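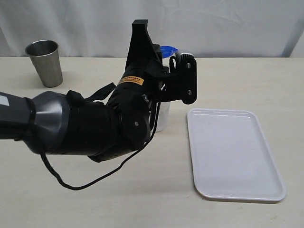

Skusik grip planner, lab edition

I wrote the first version of Skusik because I was tired of our arm squeezing every bottle like it owed us money! The planner picks how hard to close from the last few grasps, so you don't set a force by hand. Laine Adomaitis and I trained it on 2,000 grasps (bottles, mostly, plus cups and whatever was in the kitchen), and in our tests slips went from 19 down to 2 in 120 tries. Metal cups still give it trouble, I'm working on that.

Ships with the planner, our grasp logs and a setup guide.

Tõnu Raudsepp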